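Nesting task, notebook, November 15, 2021

Written up the same evening while it's all still in my head. Mostly for me and Océane, but Colton, please read the bit about flaps before you touch the gripper pads again.

Recap for anyone picking this up cold. Our task for the Skovton student round is nesting: open cartons of mixed sizes arrive in a heap, and the two arms have to get the small ones inside the big ones so the pile takes up less floor. Score is on how much floor you've freed when the clock stops, with a penalty for crushed walls. The Irnbridge team is us, the robot is Hemard (both arms, yes, Hemard is one name for the pair) and the planner is Giáp, which is mostly my fault and which has been sulking since August.

Today was hands only. We left Hemard switched off and did the whole task ourselves in the corner by the window, slowly, saying out loud what each hand was doing and why. I thought it would be a dull afternoon and it was the best session we've had all term! I have pages of scribbles and I'm going to try to get the useful ones down in order.

First discovery, before we'd nested a single thing: we start every attempt with both hands up and open, over the pile, doing nothing. Océane spotted it. She says you're deciding which box is the outer one, and your hands wait for that decision. Giáp doesn't wait. It sends the left arm off to the nearest edge and picks the outer box afterwards, and I'm fairly sure that's where half our daft collisions come from. So, a proper ready pose, and no motion until the outer box is chosen. I've put it in the start state as "hover".
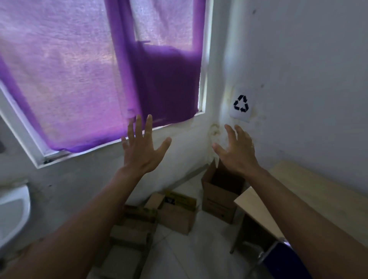 Hover, boxes in the corner by the window.

Corners are harder than I'd allowed for. With a box shoved right up near both walls you can't get a hand round the back, so you end up dragging it out by a flap or a side wall first and then starting the real job. A person does the dragging without noticing. For Hemard it's a whole extra skill, and it isn't in the skill list at all. Added as "pull clear". Colton reckons he can have it reusing the flap grip with a longer retreat, which would be lovely, as that's nearly free.

Then the insertion. We went back and forth on this for ages. I'd written the insertion as one arm carrying and the other arm bracing the outer box, because that's how I imagined doing it. Wrong! As soon as the inner box has any size to it, both hands go on the inner box, one on each side wall, and the outer box just gets trusted to stay put. If it shifts, the inner one gets nudged against a wall and everything squares itself up. Bracing only came back when we were opening flaps.

Things I noticed in my own hands while doing it:

Fingers outside the inner box cost you width. You need the gap to be wider than your box plus two sets of fingers, and when it isn't, you let go early and let the box drop the last bit.

Thumbs go along the wall. Mine weren't pinching hard at all. Compare that with our current grip force, which Colton set for full cartons and never turned down. We've been squeezing empty ones with it. Poor things.

You look at the far edge of the box on the way in, and the near edge gets looked after by feel. Hemard has no feel to speak of, so we'll need the wrist readings for that side.

Torn rims catch. A ragged edge drags on whatever lining is in the outer box, and the fix is to tip the box slightly and lead with the clean side.
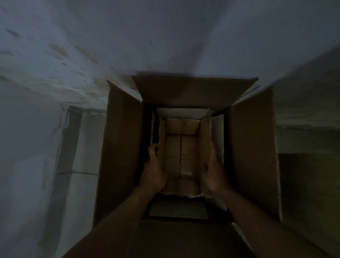
Should the planner close the flaps of the outer box once the inner one is in?
Only if nothing else is going in. Closing and reopening costs more time than any other pair of moves we have, so Giáp should keep the flaps folded out until it has run out of boxes that fit, and then close once at the end if there's time left on the clock.

Right, flaps. Colton, over here.

We've been treating flaps as an annoyance to be pushed out of the way. They are also the best handle on the box. You can curl your fingers round one near the corner and hold the whole carton steady with it, and on the other side you don't grip anything, you just lay a flat hand against the outside of the flap so it can't swing back in. So the two hands are doing different jobs on the same box: one is a grip, one is a fence. Our code has them mirrored. Every single bimanual skill we wrote assumes left does what right does. I felt a bit ill when I realised, and then rather excited, because the fence job needs no gripper at all. It could be done with the back of a closed finger or with the side of the wrist, and it would still work if the gripper pads were wearing out (which they are).

Printing on the cardboard is going to upset the edge detector too. It likes plain brown on white tile. Give it a yellow flap with PANTHER down the length of it in bold dark letters, or a cartoon face on the inside rim, and I'd bet money it'll find edges in the lettering. Also one of the big boxes was the wrong way up as far as its print goes, JANGAN DIBANTING upside down, so we can't use text direction as a hint for which side is the top. I'd quietly been hoping to. Ah well.
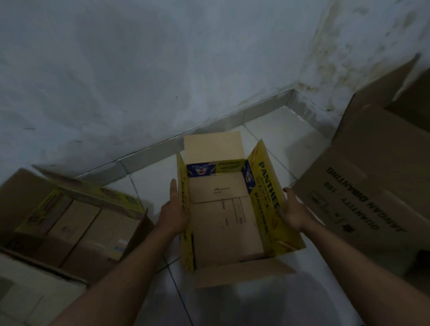 Changes to make before the next run

Océane has the skill list and has already split "open" into "grip flap" and "fence flap", with the arm for each one chosen at run time. She's also written a short note on choosing the outer box by inside width and not by outside height, as we kept picking the tall ones by eye and being wrong.

I have the planner. Hover goes in first. After that, insertion with both arms on the inner box, and an early release when the fingers won't fit. Giáp's current insertion success on the bench stands at 74 per cent of attempts and I really think most of the misses are fingers hitting the outer wall, so I'm looking forward to that number moving. I'd like 40 fresh attempts on the bench before I believe anything.

Colton has grip force and pads. Start low, go up in 5 newton steps, stop when it holds. Please log what you tried this time!

Still unsettled: whether pull clear counts as a push foul under the Skovton rules if the outer box touches another one on its way out. Océane read the sheet as allowing it, I read it as not, and we're both stubborn. Colton McKinnon to email the organisers, copying in Océane Gosselin so the reply doesn't get lost in his inbox again.

Also need to try a lined outer box on Hemard. The lining takes up width, and the depth sensor may well see it as the box wall, which would suit us fine, but I want to see the numbers.

Tape: buy more. The wide sort.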